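Notebook, teleop bench, March

Project: Klinhom cloth set, leader glove and right hand
Rig: Podgate controller, wrist cameras on

Started at 9:40. Goal for the session was clean demonstrations of picking up a soft item by hand control, for the Stukwood policy. The last batch was rejected because the operator (me) closed the fingers too fast and the recorded thumb angle jumped between samples.

Redid the glove calibration first. Open palm, fist, then thumb to each fingertip. Thumb still reads a little wide at rest. Left it, as the offset is constant and Resirico can subtract it when the logs are converted.

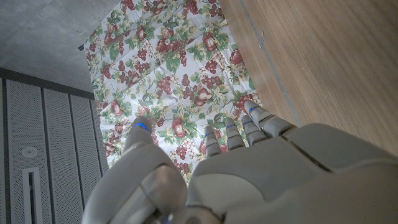 Start pose for every demonstration is fingers nearly straight, low over the cloth, thumb well apart. I hold that for a slow count before moving so the trimming script has something to find. If the start is sloppy the script takes the cut from the wrong place and the whole episode has to be marked by hand.

Set the logging rate to 60 Hz for joints. Tried 1000 ms as the idle cutoff and it split one episode into 2 where I had paused to think. Changed it to 885 ms by mistake, which was worse. Back to the old setting, will ask whoever wrote the segmenter.

Exposure on the wrist cameras is a separate problem. Checked the streams against each other.
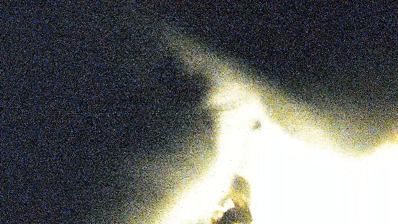 Frames with the bright part fully blown out and noise everywhere else are no use for training. Keep the joint data from those stretches but flag the video. I don't want to throw out a good motion over one camera. Try locked exposure next time and see whether the dark cloth can still be made out.

Notes on the grasp itself: approach from the side of a fold, close the fingers first and bring the thumb in last. Going straight down bunches the material under the palm. Keep the wrist slow while closing. There is a lag between glove and hand and it is easy to overshoot trying to make up for it.

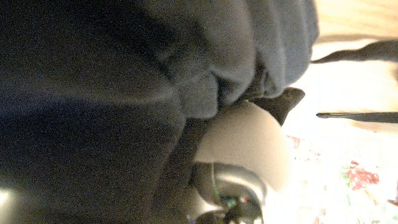

To do

Ask about idle cutoff in segmenter
Lock exposure, repeat start pose check
Flag bad video in Klinhom log, keep joints
New thumb strap for the glove, the old one slips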